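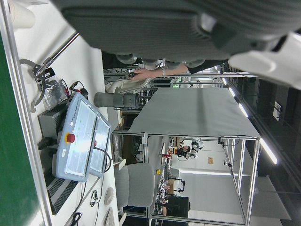
Wrist view at the main bench, teach pendant and cup on the table. Hand holding a small dark part.

Győri bench > Notebook > Teaching by hand

Last updated: December, 4:40 pm

Picked up again after lunch with the hand-guided runs for the Jestari job. Emese Antal wanted to redo the handover from scratch, and I was glad of it, as I never liked the way we had the arm coming in over the top (too steep, and it made everyone pull their fingers back, me included).

Freedrive first. With the payload set wrong the arm sags toward the table the moment you let go, and you end up fighting it and teaching it your own wobble. We put in 1320 grams for the gripper plus the bracket and it sat nice and still after that. If you swap the fingers, please, please change that number before you touch the freedrive button! Zsolt Erdős and I lost most of a morning to it last time.

We recorded 60 demonstrations in all. Emese did the first batch and I did the rest, and you can tell who is who from the plots without reading the names. She moves in one long easy sweep and I stop to think just before closing the fingers. I threw out 7 of mine where the pause ran over 800 milliseconds, which felt a bit like marking my own homework, but the replay copies that pause faithfully and then looks as if it has forgotten what it came for.

Tried a few by remote control as well, from the Ivcombe handset. Fine for the big moves. For the last bit, near the fingers, I kept overshooting, and Emese was kind about it. I think the scaling is too high on the wrist joints. She suggests halving it and I'll do that before anything else.

Open things:
- the wrist view comes in sideways, so either turn it in the logger or leave it and note it in the header, but the same way for every run
- Asness still owe us an answer on the softer pads
- rename the files, mine are a mess

Zsolt has the bench in the morning. I've left the waypoints saved under my initials, so load a copy and please don't save over them.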